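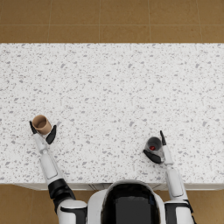
*two cups, one counter*

# Dolinmont red – anyone else getting bottle variation?

**corkdorkpete** – Jul 17, 2020

Bought a case of the Dolinmont red in December on the strength of one glass at a friends place. Opened five so far. Two were great, all dark cherry and a bit of pepper. Two were flat. One smelled like a wet dog in a cardboard box. Same case, same closet, same corkscrew. Is this a storage thing or a them thing?

**tanninbaum**

Wet cardboard = corked. Write to whoever sold it to you, most will replace it. The flat ones I'm less sure about.

**mrs_decanter**

What closet? Inside wall or outside wall? And is there a water heater anywhere near it. Ask me how I know.

**corkdorkpete**

Inside wall, hall closet, no heater. Stays pretty cool. I don't have a thermometer in there though.

**ZinAndBearIt**

Get a thermometer before you blame the winery. "Pretty cool" in July means nothing. I thought my basement was fine and I cooked 24 bottles over one summer.

**lowyield**

Disagree with Zin. If it was heat they'd all be going the same way. He's got two good ones out of the same box. That's corks, or it's bottling. Dolinmont used to put out one bottling a year and now I think its several, same label on all of them. Check the lot code near the bottom of the glass, tiny print.

**corkdorkpete**

ok went and looked. Two different lot codes in the one case!! Didn't know they could do that

**lowyield**

There you go. Which ones were flat?

**corkdorkpete**

Recycling already went out, sorry. Can only see the seven I have left plus one of the good empties. Good one ends in 114. Four of the unopened ones match it.

**mrs_decanter**

So open one of each, same night, same glasses, somebody else pouring. Otherwise you'll just taste what you expect to.

**ZinAndBearIt**

One of each proves nothing. You'd need a dozen.

**mrs_decanter**

He isn't publishing a paper Zin, he wants to know what to bring to dinner.

**GrapeExpectations**

Slightly off topic but if you like that style try the Geduvari. More acid, less oak, cheaper. I've been through a lot of it and had one bad bottle. Also the Zamum, but only with food, it's kind of a brute on its own.

**tanninbaum**

Zamum is a brute with food too. Had it with short ribs and the ribs lost.

**GrapeExpectations**

Did you decant? Needs two hours at least.

**tanninbaum**

Three hours. Still like chewing a belt. To each their own

**nwainwright**

Nigel Wainwright here, I used to run the bottling line at Mulder – different outfit, similar size. Mixed lots in a case happen all the time. You finish one run, there's a part pallet left over, next run tops it off. A small run for us was 3000 bottles and we'd always end up with odds and ends. Doesn't mean the wine is different, could be the same tank a week apart. Flat could also be low sulfur or a bad seal. Was the fill level lower on those two?

**corkdorkpete**

Didn't check, wish I had. Will look at the ones I have left.

**lowyield**

Same tank a week apart can taste plenty different if they ran it half empty in between. Air gets in.

**nwainwright**

If they're sloppy, sure. We gassed ours. Can't speak for Dolinmont.

**ZinAndBearIt**

Still say thermometer.

**corkdorkpete**

Fine, ordered a thermometer lol. Emailed the store about the corked one too, they're sending a credit. Lined up the seven – fills look even except one thats a bit low, and it's from the other lot. Opening that and a 114 this weekend, my wife is pouring. Will report back

**mrs_decanter**

Give them both the same time open. And don't chill one by accident.

**GrapeExpectations**

And get a Geduvari for backup.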